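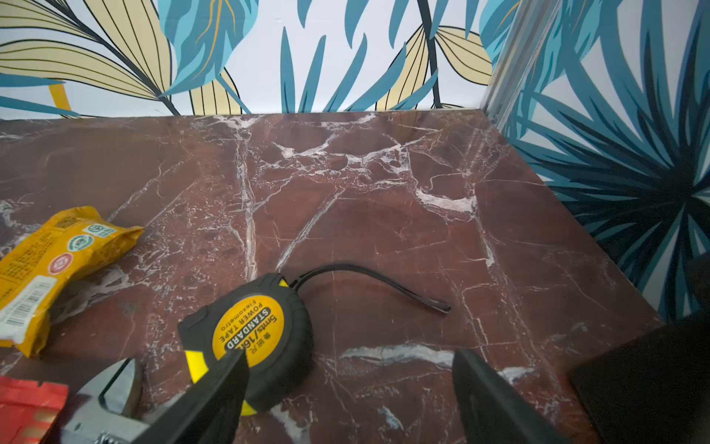
STONE & SURFACES

Looking after a marble top (and the papered wall behind it)

I have been meaning to write this one up for ages, as it is the question I get more than any other, narrowly ahead of the one about limescale in kettles. Marble is lovely to live with and it isn't nearly as difficult as people make out, but it does like to be treated gently, and most of the trouble I see comes from somebody being too keen with a spray bottle. So put the kettle on and we'll go through it properly.

Start by finding out what you have got. Plenty of tops sold as marble are something else, and a printed top or a resin one can be wiped down with more or less anything mild. Real stone can't. If you've moved into a house and the last people left no paperwork, look at the underside or the back edge where nobody bothered to polish it. Stone will be rough and cold there, and the pattern usually carries on through. If you still can't tell, treat it as marble and you won't go wrong.

Everyday wiping

Warm water, a small drop of washing-up liquid and a soft cloth, wrung out well. Then a second cloth with plain water, and then a dry one. I know three cloths sounds like a palaver, but it's the soap left behind that makes a polished top go dull and smeary, and then people reach for something stronger and the whole thing goes downhill from there. My mother-in-law used an old cotton pillowcase for the drying and I have never found anything better. Cut it into four, hem it if you are that sort of person (I'm not), and keep the pieces just for this.

Dark stone, the reds and browns especially, shows every smear under a lamp. Dry it in long straight strokes going one way and you'll see far fewer of them. Rubbing in circles only moves the marks about!

What to keep off it

Vinegar, lemon, descaler, bathroom cleaner, cream cleaner, anything that promises to shift limescale, and the green side of a washing-up sponge. Acid eats into marble and leaves a pale, dull patch called an etch mark, and you can't wash an etch mark off, as it is the surface of the stone itself that has changed. Wine does it, tomato does it, and so does a cut orange left face down while you answer the door. Ask me how I know.

Mop up spills by pressing a cloth down on top of them. If you wipe, you spread the stuff over a bigger patch.

Oil and grease

A fresh drip of oil can be covered in cornflour and left alone overnight. Brush it off in the morning and do it again if there's still a shadow. For an older stain, mix bicarbonate of soda with enough water to make a paste like thick yoghurt, spread it over the mark a little wider than you think you need, cover it with cling film and tape down the edges. Leave it a full day, take the film off and let the paste dry out completely before you lift it away with a plastic spatula. It might want two or three goes. Try it first in a corner where it won't matter, please, particularly on a dark top, as you don't want a pale square in the middle of the table.

Scratches and dull patches

Very light scratches on a polished surface can sometimes be brought back with marble polishing powder and a damp cloth, and a good deal of patience. I did a hall table this way over one wet weekend in March and was pleased with it, though I was sore across the shoulders for days. Anything you can catch with a fingernail is a job for a stone restorer. Ask for a price before they come out. Jabari Nyaga wrote in to say he was quoted 126 pounds for a small round table, which he thought fair, and it came back looking very handsome.

Sealing

Sealer soaks into the stone and slows down a stain, giving you time to fetch a cloth. It won't stop acid, whatever the tin suggests. To see if yours needs doing, put a teaspoon of water on the top and come back in ten minutes. If it's still sitting there as a bead, leave well alone. If the stone underneath has darkened, it's time. Put it on thinly, wait as long as the instructions say, and buff off every last bit before it dries, or you'll have a tacky film that picks up fluff for weeks. 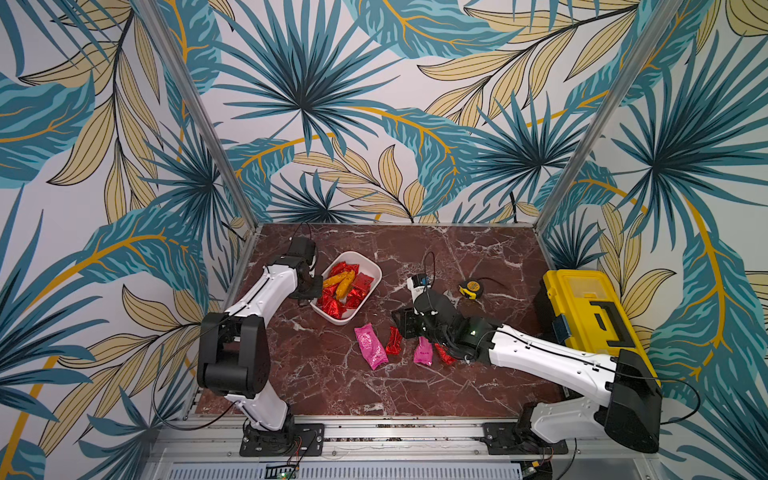
Dark veined marble with a bold leaf paper on the walls.

Now, the wall behind

If your marble backs on to wallpaper, you have two surfaces that want quite different things, and the place where they meet is where the muck gathers. Go along that join once a week with a dry pastry brush – a cheap one, kept for the purpose – before you bring any water near it. Crumbs and dust turn to paste once they're damp, and paste wicks up into the bottom of the paper and leaves a brown tide line.

For the paper itself, look for the little wave symbol on the label, if you kept the label. One wave means you can sponge it, more waves mean you can be a bit bolder. With no label, try a barely damp cloth behind a piece of furniture and see whether any colour comes off. Big leafy prints are wonderfully forgiving of small marks, but the white background between the leaves does show up fingerprints. A ball of soft white bread, rolled gently over the spot, will lift a surprising amount. So will a clean white rubber.

Always wipe paper from the bottom upwards, with hardly any water. Dribbles running down over dry, dusty paper leave streaks that are harder to get out than the dirt you started with.

If a seam lifts near the worktop, don't leave it. Ease a little paste in behind with a small artist's brush, press it flat with a dry cloth, and wipe off whatever squeezes out straight away, from the paper and the stone both.

Odds and ends

Stick felt pads under lamps, vases and anything else with a gritty bottom, and check them now and again, as they collect sand and then scratch worse than the lamp would have done.

Lift things when you move them. Dragging is how most long scratches happen.

Fresh flowers want a saucer underneath. Lily pollen on marble should be lifted with sticky tape and never rubbed.

Next time: getting candle wax out of a tablecloth, as promised to several of you.

Last updated 3/7/21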